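Inicio | Guía | Módulos | Evaluación | Registro de cambios

Tiempo de lectura: 4 min
Imprimir | Enviar por correo

4. Episodios de puerta en simulación (módulo Calado)

Sección para quien ya tiene Puluslow instalado y la escena base cargando sin errores. Si no carga, volver a la sección 3. Lo de aquí sirve para reproducir la tabla de resultados de junio — ni más ni menos.

4.1 Preparar la escena

1. Abrir Calado y elegir el conjunto Valtby (interiores). El conjunto Rallham no vale, tiene otro formato de bisagra.
2. Fijar la semilla en 527. Siempre la misma para la tabla.
3. Aleatorización de texturas: activada. Aleatorización de luz: desactivada en la primera pasada.
4. Cargar una puerta suelta, sin mobiliario.
5. Comprobar la vista antes de lanzar nada. Manilla visible, borde de la hoja visible, algo de suelo. 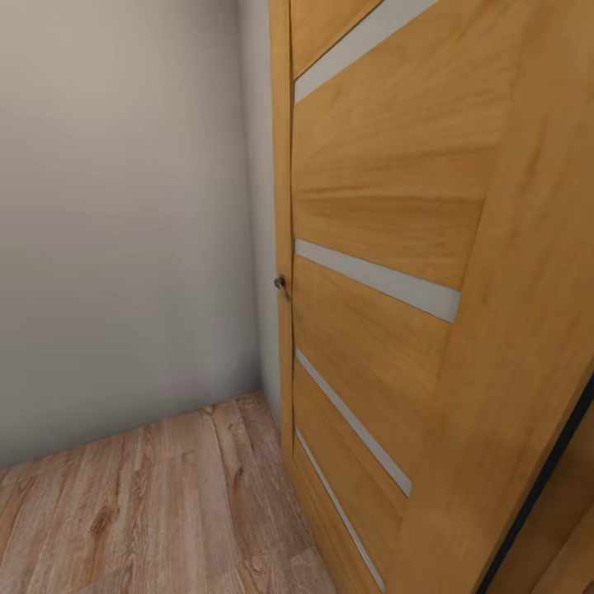 Fig. 4. Vista de comprobación, puerta de roble con franjas claras y manilla plateada.

La vista de la figura es válida aunque la hoja salga muy de cerca. Lo que importa es que la manilla destaque del canto. Pared gris lisa, sin interruptores: mejor así para la primera pasada, el detector de manillas se distrae con cualquier cosa cuadrada.

NOTA: las vetas cambian de dirección de un panel a otro. Es la textura, no es un fallo de UV. No abrir incidencia por eso, ya hay varias.

4.2 Lanzar la recogida

1. Modo: "sin demostración". La política parte de cero.
2. Episodios: 1.000 por puerta. Con menos la curva sale con mucho ruido y no se puede comparar.
3. Procesos en paralelo: 8. En portátil bajar a 4.
4. Guardar profundidad además de color. Casilla aparte, viene desmarcada por defecto.
5. Pulsar Iniciar y esperar a que el contador pase del primer bloque. Si se queda en cero, reiniciar el servidor de física y repetir desde el paso 1.

PRECAUCIÓN: no cambiar la semilla con la recogida en marcha. El programa lo permite pero mezcla episodios de las dos y luego no hay forma de separalos. Borrar la carpeta y empezar otra vez.

4.3 Etiquetar el éxito

Éxito = manilla accionada y hoja abierta más allá del umbral, en ese orden. Empujar la hoja con la manilla sin girar cuenta como fallo, aunque la puerta se abra. En la versión anterior contaba como éxito — por eso los números viejos salen más altos y no son comparables.

Franjas claras en la hoja: ojo con el canal de profundidad. Si el material está marcado como vidrio, el sensor simulado devuelve huecos. Para la tabla, marcarlo como opaco (Materiales > Insertos > Opaco) y anotarlo en el registro. Los resultados con vidrio van en columna aparte.

4.4 Problemas frecuentes

Manilla no detectada: revisar el contraste con el canto. Subir un punto la exposición y volver a probar.

La hoja atraviesa el suelo: margen de colisión a cero. Poner el valor por defecto y recargar.

Episodios muy cortos, todos fallidos: el límite de par esta en otra unidad. Pasa al importar configuraciones antiguas.

Exportación vacía: falta permiso de escritura en la carpeta de salida. No avisa.

Con la carpeta exportada, pasar a la sección 5 (Evaluación).

< Anterior | Índice | Siguiente >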